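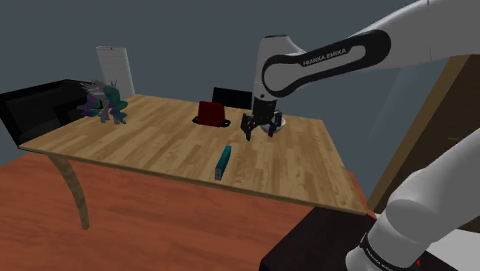 Vol. 2, No. 7

Irkero Issue Index: data card

A table of superhero comics from the Prinville and Bikden imprints, one row per issue. There are 662 rows. The old Ezzat list claimed 900, but it counted variant covers as separate issues and listed a few crossovers twice, so I would not trust any total built on it.

Fields: title, issue, cover month, lead hero, main villain, crossover (y/n).

"Main villain" is the weak column. It was filled in from publisher blurbs, and blurbs oversell. Only 443 rows were checked against the comic itself; the rest are marked "blurb". Another 20 have no villain at all and are left blank on purpose.

"First appearance" was dropped in July. Too many of the claims came from sellers. 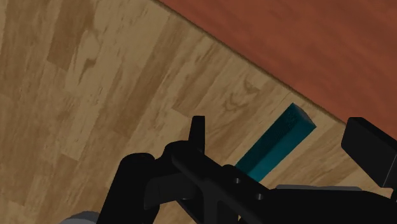
Can I use this to work out a reading order?
Only within a single title. Cover months run ahead of sale dates, and the crossover flag doesn't say which issue comes first.

Last edited 21 September 2022. Corrections need a page number.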